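Software group news

New release of the grasp planning software

The manipulation software group at Zarnley issued version 4 of its grasp planning package, Valten, on 15 January 2020. The release replaces the planner that had been in service since August and is now the default on both arm stations in the laboratory. Project leads are asked to move to it before their next booked session.

The principal change concerns the way the planner treats soft and fragile objects. Earlier versions chose a hand posture from the outline of the object and closed all fingers at the same rate until contact was reported. This served well for boxes and tins, but food items were often marked or crushed. Valten now plans the thumb and the fingers separately and sets a limit on closing force before the arm begins to move. Where the perception module, Londero, returns a low confidence for the shape of an object, the planner lowers that limit and slows the final approach.

The new version was assessed against a stored set of 1,549 recorded approaches, of which 917 involved bread, pastry or fruit. Bindu Kamath, who led the assessment, reports that the greatest gain was seen with curved items. "The old planner looked for two parallel sides and became confused when there were none," she writes. "The new one will accept a curved surface and place the thumb on the inside of it."

Work continues on approaches from above, where the hand hides much of the object from the head camera in the last part of the movement. Londero at present holds the last clear estimate of the object's position and passes it to the planner unchanged - a simple measure, and one the group intends to improve upon.

A croissant on a plate, with the white hand above it and the pastry between the thumb and the curled fingers.

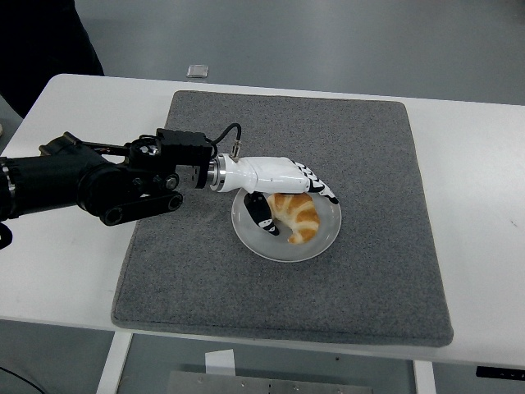 Changes to the logging tool

Bjarnason, the logging tool, has been updated to match. Force limits and confidence values are now written to the same file as the joint positions, and old logs can be converted with the script supplied. Logs made with version 2 or earlier must be converted before they are opened in the new viewer. Requests for help should be sent to the software group through the usual support page.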